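Demonstration by handheld gripper

Demonstration by handheld gripper is a method of robot teaching in which a person performs a task using a gripper held in the hand, with a camera mounted on it. The recording is later used to train a control program for a robot arm fitted with a similar gripper. It belongs to the wider group of methods called learning from demonstration, together with teleoperation and kinesthetic teaching.

Background

Industrial arms were long programmed by entering positions one at a time on a teach pendant. This works well where parts always arrive in the same place, and poorly in homes and offices, where objects are moved from day to day. Recorded demonstrations give a learning program many versions of the same task, each with a slightly different layout.

Related methods

In teleoperation, the operator steers a real arm from a distance with a joystick, a headset or a smaller copy of the arm. The recorded motion is always one the arm can perform, but the arm has to be present and the work tends to be slow. In kinesthetic teaching, the operator takes hold of the arm and guides it through the motion. The operator's hands and body may then block the camera's view.

A handheld gripper needs no arm at the place of recording. Its main weakness is that a person can reach in ways that a given arm can't, so some recordings have to be thrown out afterward.

Equipment

The usual tool has two fingers that open and close together. Soft ribbed fingers are common – they bend around an object and spread the pressure of the grip. A wide-angle camera looks forward between the fingers, which keeps both the fingers and a large part of the room in view. Straight lines such as window bars come out curved, and the software corrects for this or is trained on the curved picture as it is.
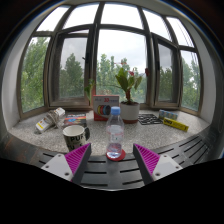

Choice of objects

Everyday items are preferred to test blocks. Clear plastic bottles are often included as a hard case, because reflections and whatever lies behind the bottle change its look from one angle to the next. Depth sensors also read clear surfaces poorly. Items such as mugs, boxes and potted plants are left nearby so that the program learns to pick out the right object among others.

Recording

A demonstration generally covers the approach, the grasp, the movement and the release. In the Skastthorpe set, recorded with the Edier hand tool, operators worked in sessions of 80 demonstrations, and 17 sessions were kept. Grasps were made with the fingers on opposite sides of the object.

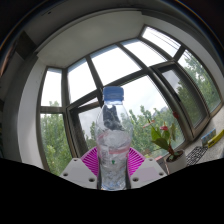
A clear bottle with a blue cap between the two fingers of a handheld gripper, near a windowsill.

Position is worked out from the camera's video, often combined with a motion sensor in the tool. Windows can cause trouble here: bright sky may wash out part of the picture, and distant trees give little information about small movements of the hand. The Valadico software marks stretches where tracking was lost, and these are cut before training.

See also

Teleoperation
Kinesthetic teaching
Stelmakh grasp notation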